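To: gradthorpe-gardeners list
Subject: Re: Seed swap – what to do with old packets
Date: February 2025

On the list last night, a member wrote:

> I have a shoebox of seed left over from the last few years and
> I can't tell what is worth bringing to the swap. Some of the
> packets have no year on them. Is there a rule for how long
> things keep? I would hate to hand somebody a packet of onions
> that never comes up. Also, is it all right to bring seed I
> saved myself, or does it have to be store bought?

Saved seed is fine. We have always taken it. Please write the name of the plant and the year on it, and say if it was grown near anything it could have crossed with. Squash is the usual trouble. I grew a volunteer from a swap packet one July and got something between a pumpkin and a zucchini that the deer wouldn't eat.

As for age, onions, leeks and parsnips are the ones to be strict about. I don't bring any of those if they are more than a year old. Peppers and beans are good for 3 years if they have been kept dry. Tomatoes go longer than that. Lettuce varies a lot and I would test it.

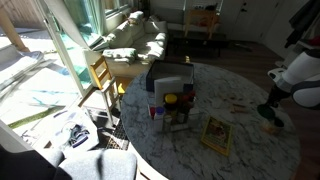 Storage matters more than the date on the packet. Heat and damp are what do the damage, and a packet left in a greenhouse over one summer can be worse than an older one kept in a closet. I use small containers with tight lids and put the paper packets inside. Colored lids are a help, and a mix like the yellow, red and blue ones on the marble table would let you keep beans, flowers and greens apart without opening everything. Put the year on the side as well, so it stays with the seed if the lids get switched. Keep the containers away from a sunny door or window.

To test a packet, put ten seeds on a damp paper towel, fold it over, and slide it into a plastic bag. Leave it somewhere warm. Most vegetables will show in a week or so, though parsley and carrots need longer. If six or more sprout, bring the packet. If it is three or four, keep it yourself and sow thickly. Fewer than that can go in the compost.

For the swap itself, small envelopes work best. A teaspoon of lettuce seed is far more than one household needs. The Wukness garden is sending 13 kinds of bean this time, and they have asked for early peas in return. I have some I can spare – a short one that doesn't need much staking.

Does anyone still have the Parisi plum tomato? Mine didn't make it.

> Last thing, do we bring our own envelopes?

Yes please, and a pen.

-- 
Gradthorpe plot 3, by the water tank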